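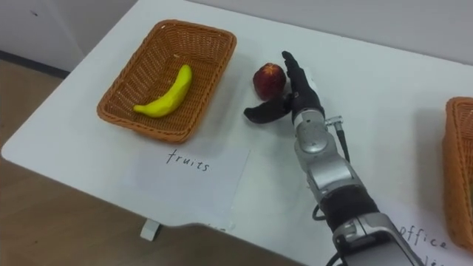 Fruits table at the Brulla open day, basket and handwritten label.

Got to Foster with not much time. Doors at 10, I was there closer to 11, parking a mess, ended up on the grass behind the building next to a van selling coffee. Coffee decent. Cash only though, so bring some.

Quick background for anyone who missed the June post. Brulla does home storage: baskets, bins, trays, and they run short classes on putting a kitchen in order. Open day is once a year, free, you walk through the rooms in whatever order you want. They stock over 600 items, according to the sheet at the door, and I believe it, the back shelves go up to the ceiling. I went mostly for the kitchen rooms. Skipped closets. Skipped the garage section entirely, sorry, I know some of you asked.

First stop was the basket room. Lots of wicker, some wire, a few cotton ones that flop over as soon as you let go of them. Tahsin Jayasinghe was giving the talk and was very good at it, fast, no slides. Main points as I scribbled them down:

- measure the shelf before you buy, then measure again with the door closed
- sloping sides look nice but you lose room at the bottom
- braided rim lasts longer than a folded one if you grab it by the edge every day
- woven bottoms let crumbs through, put a cloth under bread
- don't wash wicker in the sink. Wipe it, let it dry on its side

Asked about mold. Answer was air, air and more air, and don't leave a soft peach in there over a weekend. Fair enough.

Then the sorting room, my favorite. White tables, light floor, pale walls, very calm after the hallway. The idea behind it is simple: one kind of thing to a place, and the name of it written down big enough to read from the door. Fruits table had a rectangular wicker basket with one yellow banana in it and a sheet of paper in front, "fruits" in black marker, all lowercase. Red fruit on the table beside it. That's the part I kept looking at. I've paid for kitchen magazines with less in them.

What I liked is how plain the label was. I have a label maker at home and three kinds of tape and I still can't find the lentils. A marker and a sheet of paper, done. I came home and did it that same evening, kitchen counter, one sheet per basket. The kids wrote them so the spelling is what it is. "Onyons" is staying.

Orange-brown wicker on a white top also just looks good. I asked whether that basket was in the shop, and got pointed to one called the Flonda, wich may or may not be the same, the weave looked close to me. It comes in 2 sizes. The bigger one is too deep for my counter. Didn't write down the price and now I'm kicking myself.

Small argument near the door about bananas. One lady said never in with other fruit, they make everything ripen too fast. Her husband said he's kept them all together for years and they get eaten before it matters. I'm with her in summer and him in winter.
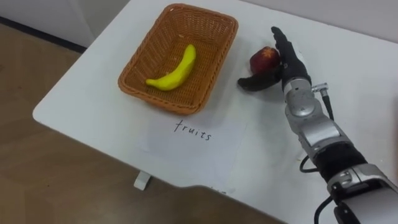 Edivaldo Holanda wrote to me afterward that a label lying flat is fine for a class but won't last a week in a real kitchen, because somebody puts a wet glass on it by Tuesday. He ties a luggage tag to the rim and says a basket like that will hold a tag all year without it slipping. Also thinks the word should be "fruit", no s, and that he'd have told them so at the door. I'm trying the tag this week. Keeping the s.

After that the pantry room, short visit, crowded. Jars. So many jars. They had a nice trick with a tray under the oils so you pull the lot out in one go. A class was running at the back, 30 minutes, full, standing room only, I caught the last bit of it about tins. Newest at the back, oldest at the front. My grandmother could have taught that one.

Lunch was a folding table by the side door. Egg salad sandwich, lemonade, 6 dollars. Good bread. Not enough chairs, we sat on the steps.

Shop on the way out. I meant to buy nothing. Bought one small basket, a tray from the Tam line (seconds bin, one corner a bit crooked, doesn't bother me) and a pack of cloth liners that I now see are teh wrong size. Line for the register was slow but moving. They wrap everything in brown paper, which took a while with the person ahead of me who had five of the tall hampers.

Practical stuff:

Go early, the basket talk fills up. There's a second one after lunch but I heard it's shorter.
Strollers ok on the ground floor, the stairs to the closet rooms are narrow.
Restroom is past the pantry room, badly signed, ask.
Take your shelf measurements with you. I did not.
Returns only in person, keep the slip.

Would I go back, yes, and I'd give it a whole morning next time. Need to swap those liners anyway, probably Friday if I can get out of work in time. If anybody wants me to look up the Flonda price while I'm there, leave a note before then.

Recent posts
Cloth liners: what size do you need
The onion problem, part two
Tam trays after a year of use
Foster flea market in the rain
Wire or wicker for the counter
Cleaning out the spice drawer, finally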